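Home | Teams | Schedule | Standings | News | Tickets | Contact

Denddale League changes overtime and video review rules for new season

Ticket holders keep current prices through September

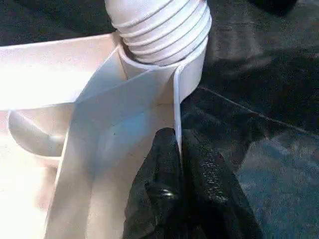 A ribbed white hose where it enters the collar of a plastic fitting.

DENDDALE - The Denddale Football League will play the coming season with a new overtime format and a limited video review system, the league office announced. Both changes were approved by the member clubs at the summer meeting and take effect with the opening round in September.

Under the new format, each team will get one possession in overtime, starting from its own 30-yard line. If the score is still tied after both possessions, the next score wins. The old rule ended the game on the first score of any kind, including a field goal on the opening drive.

The league has 11 member clubs. The vote on overtime was 7 in favor and four against. The video review proposal passed without opposition after the clubs agreed to limit it to scoring plays and changes of possession.

"The clubs have talked about overtime for a long time," said Ilze Navickas, the league's director of football operations. "Coaches told us they wanted both offenses to get the ball. Some of them still prefer the old rule and said so at the meeting. We had a full discussion and then we voted."

Video review will be handled from the press level at each stadium. Each head coach may ask for one review per half. A team that loses a review will be charged a timeout, and a team with no timeouts left may not ask for one. Officials on the field may also start a review on their own in the last two minutes of either half and at any point in overtime. Penalties may not be reviewed, with the exception of too many players on the field.

Bereket Adugna, the league's supervisor of officials, will run the training program. All crews will attend two classroom sessions and work at least one preseason scrimmage with the new equipment before they are given a regular season game.

"The standard is clear evidence," Adugna said. "If the replay official can't tell from the video, the call on the field stands. We want the answer in 90 seconds, and we have told the crews that when time is up they go with what they have."

The preseason scrimmages will be held at Riredetti Field and at the Lengyel grounds. Both are open to the public and admission is free. Kickoff for each scrimmage is 6:30 p.m. Fans who come to the Lengyel grounds should use the east gate, as the west parking area will be closed for paving.

The league also confirmed three smaller changes:

The play clock will be reset to 30 seconds after an injury timeout on either side of the ball.

Teams may dress two additional players for road games, provided the names are given to the league office by noon on the day before the game.

The halftime break will be the same length at every stadium. Last season home clubs were allowed to extend it for ceremonies, and visiting teams complained that they were not always told in advance. Clubs that plan a ceremony must now hold it before kickoff or after the final whistle.

Brerberg will host the opening game of the season against Riredetti. Brerberg finished last season with the best record in the league and lost the championship game in overtime on a field goal. Club officials there said the loss did not affect how they voted, but declined to say which way that was.

Average attendance across the league last season was 928 per game. Single-game ticket prices will stay at last season's level through the end of September. Season ticket holders who have already renewed do not need to do anything. New season tickets can be bought at any club office or at the gate on game day.

The full text of the rule changes has been sent to the clubs and will be printed in the game program for the opening round. Coaches and team managers with questions about the review procedure should write to the officiating department at the league office. Media requests for the scrimmages should be made through the host club.

Recent news

Riredetti names new offensive line coach
Brerberg to open season at home
Officials' clinic schedule posted
Lengyel grounds: parking changes for preseason
Roster deadline reminder for all clubs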